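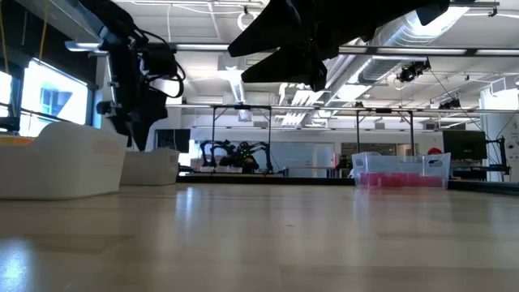 Suche im Kursbereich Suchbegriff eingeben Los

Ordnen, Sortieren, Verstauen — Skript zur vierten Einheit

18 Kommentare · 41 Mal geteilt

So, ihr Lieben, weiter geht es mit den Behältern. Letztes Mal sind wir ja beim Ausmisten hängen geblieben (die Diskussion über die Ladekabel hätte ich ehrlich gesagt gern noch eine Stunde weitergeführt!), deshalb steht der Teil über das Vorsortieren jetzt hier drin und nicht mehr im alten Skript. Wer die dritte Einheit verpasst hat, liest bitte trotzdem zuerst dort nach, vor allem die Seite mit den Kategorien.

1. Der Tisch

Ich sortiere immer auf einem Tisch, nie auf dem Boden und schon gar nicht auf dem Bett. Auf dem Bett wird abends alles auf den Stuhl geschoben, und am Freitag liegt es da immer noch. Eine helle, glatte Platte ist mir am liebsten, darauf sehe ich jede Schraube und jeden Krümel. Die Behälter kommen links und rechts an die Seiten, die Mitte bleibt frei. Da wird abgelegt, angeschaut, entschieden — und dann ist sie wieder frei.

Das klingt banal, aber probiert es mal andersherum. Jhosep Guzmán hat im letzten Durchgang den großen Korb mitten auf den Tisch gestellt und alle anderen Sachen drumherum gelegt. Nach zehn Minuten hat er selbst darum gebeten, noch einmal von vorn anfangen zu dürfen.

2. Weiß oder durchsichtig?

Die Frage kommt jedes Jahr, und ich habe meine Meinung dazu mindestens zweimal geändert. Weiße Kunststoffwannen sehen ruhig aus. Man kann drei davon ins Regal stellen und hat sofort das Gefühl, es sei aufgeräumt, auch wenn innen das nackte Chaos herrscht. Durchsichtige Kisten sind da viel gnadenloser. Liegt etwas Knallpinkes drin, dann leuchtet das eben durch die Wand, und auf einer glänzenden Platte schimmert es sogar noch auf den Tisch davor. Mich stört das überhaupt nicht, im Gegenteil, ich finde mein Zeug so viel schneller!

Meine Faustregel im Moment:
- durchsichtig für alles, was mehrmals in der Woche gebraucht wird
- weiß für Vorräte, Saisonsachen und das, was man nicht ständig sehen will
- in weiße Behälter immer ein Etikett, und zwar auf die Stirnseite, nicht auf den Deckel

Zum dritten Punkt noch etwas: Deckel wandern. In der Werkstattküche von Corndale habe ich beim Einräumen Deckel gefunden, auf denen »Backformen« stand, und darunter lagen Glühbirnen. Seitdem beschrifte ich keine Deckel mehr.

3. Formen und Griffe

Schaut euch beim Kaufen den Rand an. Ein Rand, der vorne tiefer liegt, ist wunderbar zum Hineingreifen, dafür ist die Wanne schneller voll, als man denkt. Schräge Wände bedeuten oben mehr Platz als unten, das müsst ihr beim Ausmessen vom Regalboden bedenken (bitte die obere Kante messen, nicht den Boden, ich sage es jedes Mal und jedes Mal passt bei jemandem die Kiste nicht). Ausgeschnittene Griffe finde ich praktisch, solange nichts Kleines darin liegt, das durchrutschen kann.

Wir arbeiten im Kurs mit der Serie Dulex und mit ein paar älteren Wannen von Fluteo. Die Dulex lassen sich leer gut ineinanderstellen, die Fluteo verkanten sich gern. Kaufen müsst ihr davon gar nichts, Schuhkartons tun es für die Übung genauso.

4. Nach Farbe sortieren, darf man das?

Ja! Fürs erste Grobsortieren ist Farbe sogar herrlich. Alles Pinke in die eine Kiste, alles Orange in die andere, dabei muss man kaum nachdenken und kommt ins Tempo. Für den Dauerbetrieb taugt es nur bei Sachen, die man auch nach Farbe sucht: Garn, Stifte, Stoffreste, Bausteine. Socken meinetwegen. Bei Werkzeug bin ich streng, da zählt nur, wofür man es braucht.

In der Sammlung Abubakari, mit der wir im Juli weitermachen, sind es mehr als 223 Einzelteile, von Wäscheklammern bis Eierbecher. Das schafft keine Gruppe an einem Nachmittag nach Funktion, wenn sie nicht vorher grob sortiert hat.

5. Bis zum nächsten Mal

Sucht euch zu Hause eine Schublade aus. Bitte nur eine, und zwar keine mit Papieren. Räumt sie auf einen Tisch, stellt zwei oder drei Behälter an die Seiten und nehmt euch 10 Minuten mit dem Küchenwecker. Was dann noch auf der Platte liegt, wandert zurück in die Schublade, und ihr schreibt auf, was es war. Genau diese Reste möchte ich mit euch besprechen — bringt also den Zettel mit, die Sachen selbst dürfen daheim bleiben.

Etiketten und Stifte habe ich dabei. Wer noch leere Schuhkartons übrig hat, bitte mitbringen, Größe egal.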